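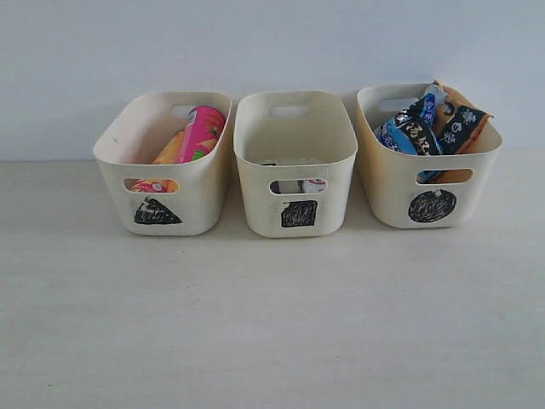
Home Jobs Shifts Locations Apply Contact

Snack sorters wanted, part time – Pawlak Road stockroom

Need people to sort and pack snacks into baskets for our break room service. Cans, packets, small stuff, nothing heavy. Start in April, sooner if you can.

What we do: Hevine stocks break rooms for offices and workshops in town. 34 sites right now, more coming. Each site gets its baskets filled and dropped off once a week. Last month that was 3,169 snacks out the door and we are behind, hence this ad.

The work
Baskets are marked on the front with a shape, drawn on in black. Triangle, square, circle. Your sheet tells you what goes in which shape for each site. Read the sheet, fill the basket, check it, next one. Shapes mean something different at each site so please dont go from memory. Cans go in first, then packets. Packets can stick up over the rim, thats fine, they travel in a lidded crate. If something is out of stock leave the space and write it on the sheet. Do not swap in something else. We have had complaints.

Also: wiping out baskets that come back, redrawing shapes that have rubbed off (marker provided, does not have to be pretty), breaking down boxes, checking dates on packets.

Hours
Four shifts a week, 7 am to 11 am. Wednesday is the big one, everybody works Wednesday. Other days we can talk about.

Pay
Hourly, paid every two weeks. Rate depends on experience, ask Rhea when you call. Paid break. You get a snack, obviously – from the break shelf, not from a customer's basket.

You should be
OK on your feet for four hours
Able to read a packing sheet and stick to it
On time. Van leaves at 11:15 with or without the last crate
Fine around nuts, wheat and milk. All of it is packaged but packets do split

No experience needed. Driving license not needed unless you want to cover van runs, say so if you do, thats extra.

First shift is a paid tryout with Shewit Hadgu, who runs the packing tables. You will do a couple of sites together and then one by yourself, and she goes through it with you after. Wear closed shoes. Aprons are here, lockers too, bring your own lock.

To apply
Come by the stockroom any morning before 11 and ask for Shewit or Rhea Espiritu. Or leave a note at the front desk with your name, phone number and wich days you can work. Resume is nice but we wont hold it against you. Parking behind the building, use the side door, the front one sticks.

Two spots open, possibly a third over the summer. Will take this down when filled.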